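Saved Searches and Shared Shelves: Changes to the Nallwood Reader

From May, members of the Nallwood reading service have been able to group the blogs, journals and newsletters they follow into shelves. Following the trial at our Jundcombe office, the service is now extending this arrangement to saved searches. A member who regularly looks for the same subject may keep that search under a name of their choosing and return to it from the main menu.

To save a search, enter the words as usual and select Keep. The search will then appear beneath your shelves and will be refreshed each time you sign in. Names may contain up to 80 characters. A saved search is private unless its owner chooses to share it.
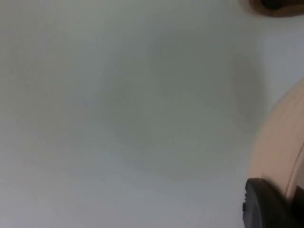
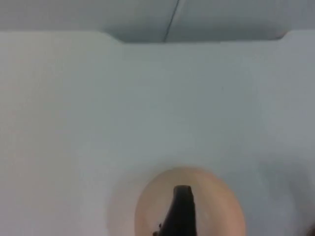

Winutum Bråten
Member Services Editor, Nallwood
4 August 2026

Shared searches may be read by any member who holds the link, but only the owner may alter the wording — a point raised by several members during the trial. Where an owner closes an account, the shared search is withdrawn after 2 days.

The trial produced 982 saved searches, many of them on local history. One of the most widely shared gathers writing on the railways before 1865 and draws on sources that the ordinary subject list does not bring together.

Members who do not wish to use saved searches need take no action. Existing shelves are unaffected, and the order in which they are displayed will remain as each member has set it. Questions may be sent through the Help page.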